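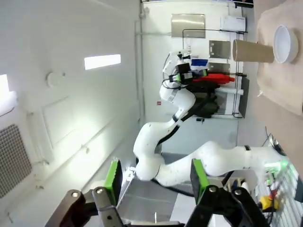

**Demonstration collection** (also *demo collection*) is the work of recording many short examples of a task so that a learning system can later perform the task by itself. In robotics, one example is usually called an *episode*. It contains the pictures from the cameras, the positions of the joints, the opening of the grippers and the commands which were sent to them. A policy, the program that is learned, is then trained to give similar commands when it sees similar pictures.

The article treats mainly two-arm table tasks with household objects. For walking robots and for driving, the methods are different.

## Methods

There are several ways to produce an episode:

- **Teleoperation.** A person moves a leader device and the robot follows. This is the most common method for two arms. The operator needs some practice, and the first hours of a new operator are often not used for training.
- **Hand guiding.** A person holds the arm and moves it directly. The hands of the person can then appear in the recordings.
- **Scripted motion.** The robot repeats a program with small changes. It is cheap, but the result has little variety.
- **Correction.** A trained policy runs, and the operator takes over when it makes an error. Only the corrected part is marked for training.

## Cameras

Most stations use one fixed camera that looks over the table and one small camera at each wrist. The fixed camera gives the general layout. The wrist camera is close to the object and is useful for the last centimeters before a grasp, for example at the rim of a cup. It also sees its own fingers all the time, and a policy can learn to depend on them. For this reason, if the finger pads are replaced by pads of another color, new episodes should be collected.
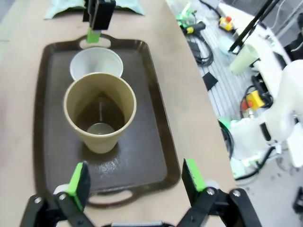
## Table tasks

Dishes are popular objects, as they are light and easy to buy again. A typical set contains cups, bowls, trays and cloths. Open cups of paper or plastic are harder than they look: a soft wall bends when the gripper closes too much, and a translucent wall is difficult to separate from the background.

A task is described in one or two sentences, such as "put the cup and the bowl on the tray." The same sentence must be used for all episodes of the task. Between two episodes a person puts the objects back in new positions. This step is called the *reset*, and in many projects it takes more time than the episode.

Two-arm tasks have additional rules. Each arm has its own side of the table, and the written instruction should say which arm goes first if both must reach the same object.
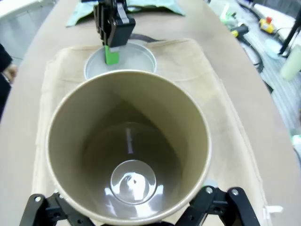 The operator should also avoid long pauses. When an arm stands still in many episodes, the policy learns to stand still too, and it may never start again. Pauses at the beginning and at the end are therefore cut away before training.

## Quality control

Episodes are checked after recording. Common reasons to reject one are a dropped object, a missing camera stream, or a hand that enters the work area before the episode is closed. In the Leka guidelines, written by Yanling Du, an episode with a failed first grasp is kept if the second grasp succeeds, and it receives a separate label. Other groups reject such episodes completely. There is no general agreement on this point.

## Size of collections

The number of necessary episodes depends on the task and on how much the objects move between episodes. The Erka table set has 3000 episodes, divided over 20 tasks and recorded by 12 operators. Its author, Kayode Abubakar, reported that 2 of the tasks had to be recorded again after the wording of the instruction was changed.

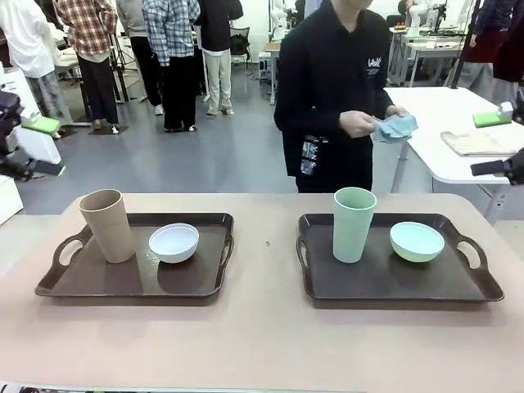

*Two trays with a cup and a bowl on each, in the same order from left to right.*

## See also

- Imitation learning
- Teleoperation
- Nutudard (labeling format)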